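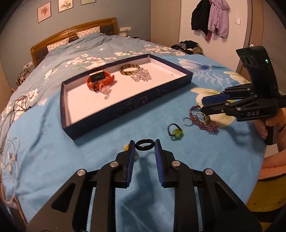
Figure 2. Hair accessories laid out on a blue blanket.

4.3 Sorting small items before filling the drawer insert

The Rona drawer insert has fixed bays along the front and an adjustable bay at the rear. Fit the dividers before loading. Maximum load is 700 g per bay.

1. Remove the drawer and place it on a flat, stable surface.
2. Lay the small items out on a bed or table and group them by type.
3. Slide the long divider into the rear slot until both tabs click.
4. Set the short dividers at least 35 mm apart.
5. Place hair ties and bands in the front bays. Place clips and pins in the lidded tray.
6. Refit the drawer and open it fully twice to check that nothing catches on the rail.

Note: Elastic items keep their shape longer when stored flat. Do not stretch them over the divider posts.

Note: Dividers from the older Clatthorpe insert have a different tab and will not lock in the Rona base.

CAUTION: Small ornaments and pins are a choking hazard. Keep the lidded tray closed and out of reach of children under three.

CAUTION: Do not clean the insert with solvent. Wipe with a damp cloth and let it dry before reloading. Solvent will dull the colour of the base.

For replacement dividers, see Section 7.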